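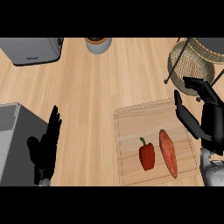 Foundation separating over mineral sunscreen

Posted in Skin and Make-up, Base Products
Posted by Memimdale

My foundation breaks up into small patches on the cheeks and either side of the nose, always within 50 minutes of application. It started when I changed to a mineral sunscreen in June. The forehead and chin are unaffected.

Current order in the morning: gel cleanser, water-based serum with glycerin, light moisturiser, SPF 50 (zinc oxide, silicone base), then foundation. The foundation lists water first, then glycerin, and I can't find any ingredient ending in -cone or -siloxane. I apply it with a damp sponge and set with loose powder on the T-zone only.

Things I have tried: less foundation, a different sponge, a primer over the sunscreen. The primer made it worse and produced rolled-up bits along the jaw. Skin is combination, slightly dry on the cheeks. I don't want to use less sunscreen. Is it the two bases, or the timing, or something else?

Imke Fröhlich

Probably both, but look at timing first. A silicone-based mineral sunscreen has to form an even film, and if you put a damp sponge on it before that has happened you lift the film and mix it with the foundation. That gives the patches. It also leaves the sun protection uneven, so it is worth fixing for that reason as well.

Change one thing at a time, and keep the amount of sunscreen the same throughout:

1. Leave out the serum or the moisturiser for a few days. Glycerin in three consecutive layers is a lot, and the surface stays tacky.
2. Wait 5 minutes after moisturiser, then apply the sunscreen in two thin passes. Wait until it no longer transfers to a clean fingertip. On my skin this takes 15 minutes in total.
3. Press the foundation on with a dry, dense brush. No dragging or circular buffing.
4. If it still separates, change the foundation to one with a silicone base. Check the first five or six ingredients for dimethicone or cyclopentasiloxane. Wording on the front such as "hydrating" or "matte" says nothing about the base.

The rolling along the jaw is a separate fault. It is usually caused by too much film-former, and a primer on top of that type of sunscreen adds more. Leave the primer out.

You can do a quick check on the back of the hand. Put down sunscreen, wait, add foundation, and look at it after 3 minutes and again after an hour. If it splits on the hand as well, the formulas are the likely cause. If it only splits on the face, look at the layers underneath and at oil.
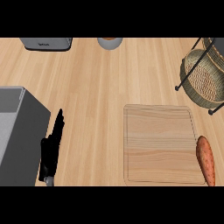
Probably a toaster at the edge of a light wooden tabletop

Zolleo

Same thing happened to me. I just use setting spray, works fine.

Esmaeil Kordestani

I agree with most of Imke's reply, with one correction. Water-based over silicone is not automatically a mismatch. Many foundations are emulsions and will sit on a silicone layer without trouble once it has set. I would not replace the foundation until steps 1 to 3 have had a week each.

Setting spray goes on last and will not repair a base that has already separated. Some contain a fair amount of alcohol, and on dry cheeks that can make the patches more obvious.

For the sides of the nose, blot with plain tissue before the foundation and use half the amount there. Powder applied directly to the sunscreen tends to cake, so keep it for the end.

Contact us | Posting rules | Privacy | © Catau Community Help | Back to top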